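Microfiber towels losing absorbency after washing
Laundry & Fabric Care > Cloths and towels

Dundis
Posted in June

I have a set of light blue microfiber towels, terry-style pile with a stitched hem, used for drying glassware. After two months of washing with the regular household load they push water across the glass and leave lint behind. Detergent is Zolura liquid, standard dose, plus softener. Tumble dried on high. Can the pile be recovered, or are they finished?

Titilayo Adebisi

Softener is the likely cause. It coats the fibers and the coating does not come out in a normal cycle. The lint comes from the cotton in the same load, which microfiber picks up and holds.

Wash the towels alone at the warmest setting the care label allows, half the usual detergent, no softener. Run an extra rinse. Repeat once. If water still beads on the surface after the second wash, check for heat damage: rub the pile with a dry fingertip. Melted loops feel stiff and scratchy and cannot be restored. 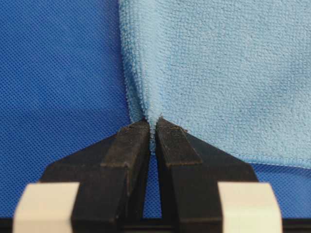

For drying, lay each towel out flat on a mesh surface so air reaches both sides. Lift it by a corner, shake it once to raise the loops, and set it down without smoothing the pile. If you prefer the dryer, use low heat or air only, and leave out dryer sheets. Trim any frayed loops at the edge with scissors. Do not pull them.

Shehu

just buy new ones, theyre cheap. mine get used on the car after a year anyway

Erix

Agree with Titilayo on the softener. I soak mine in plain warm water for 2 hours before the rewash, 8 towels to a tub. One correction on temperature: some labels do allow 70 °C, but the hem thread on mine puckered at that setting, so I stay well under it.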